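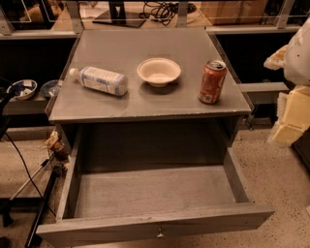
What happens to the staff when a machine takes over the clearing of rooms?
At Stanavero, a company that manages long-stay lodging, they have kept their posts, and most have seen their duties change.

The firm began its program in January with one robot arm and a short list of chores: clearing bottles, cans and bowls from nightstands, opening and closing drawers, setting items aside for sorting. Twelve employees now divide their shifts between rooms and a training bench, where they review each attempt and mark the ones that must be repeated.

Benedita Bastos, a housekeeper at the Clilden residence, was among the first to transfer. "I used to be judged on how many rooms I finished," she said. "Now I am asked how a room should be finished." She reports less bending and considerably more paperwork.

Pay was the harder subject. The staff association asked that bench hours be paid at a higher rate, and the two sides reached terms after four meetings. Rodrigo Cunha, who negotiated for the employees, regards the agreement as incomplete — it does not cover night shifts. Talks on that point will resume at the Moulin office.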